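KUN-dexhand: wrist view hand mask drops frames after auto-exposure change
Status: open, workaround in place
Component: Kundari perception / wrist camera
Reported by: Gifty Mahama
Assigned to: Annelies Schnyder

Symptom
Since the July build the self-mask node loses the thumb when the background is bright. The mask should cover thumb, fingers, palm pad and wrist housing. With a pale ceiling behind the hand it keeps the three fingertips and the dotted pad, then cuts the thumb off along its lit upper edge. Everything downstream treats the leftover thumb pixels as an obstacle and the planner refuses to close.

The log line is always the same:

[selfmask] WARN thumb region below min area, publishing last valid mask
[planner] ERR grasp_close rejected: collision at link thumb_distal

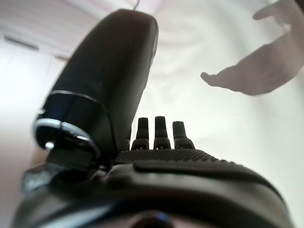 Restarting the node clears it for a while. Restarting the camera driver does not. Gifty saw the same thing on the Thepsuriya cell with the stock config, so a bad local parameter file is ruled out.

Tried so far

1. Fixed exposure instead of auto. Better on the thumb edge, worse on the palm. The housing is close and out of focus, and the segmentation has very little gradient to work with there.

2. Raised the mask dilation from 6 to 16 pixels. The planner error goes away. So does any real object between thumb and fingers, which defeats the purpose. Reverted.

3. Replayed the bag with joint states delayed by 40 ms. No change. Capucine suspected a timestamp mismatch between the encoder topic and the image topic – the offsets look fine in the replay.

4. Swapped the white balance preset. The strong red window at upper left was pulling the color prior, and the thumb overlaps the sill right next to it. Locking white balance removed the flicker on that side. It did not fix the dropouts over the white surface. 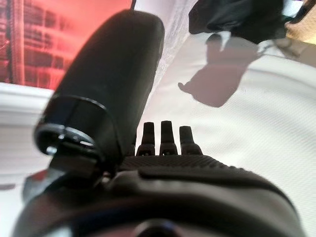 5. Rendered the mask from the URDF and skipped segmentation entirely. Clean on fingers and pad. The thumb is offset toward the palm at full abduction, so the thumb_base origin in the Pranedus model is probably wrong. Nuanchan is checking it against the CAD.

Workaround
Set selfmask.source to "model" and selfmask.thumb_dilate to 16, thumb link only. Leave the other links at 6. Cap grasp_close timeout at 900 ms so a stale mask fails early.

Open
– Corrected thumb_base origin (Nuanchan)
– Publish mask age on the status topic so the planner can reject old masks itself (Annelies)
– Sunee wants the exposure lock as a launch argument, default off

Do not close this when the origin fix lands. The fallback to the last valid mask is a separate bug and still needs a ticket number.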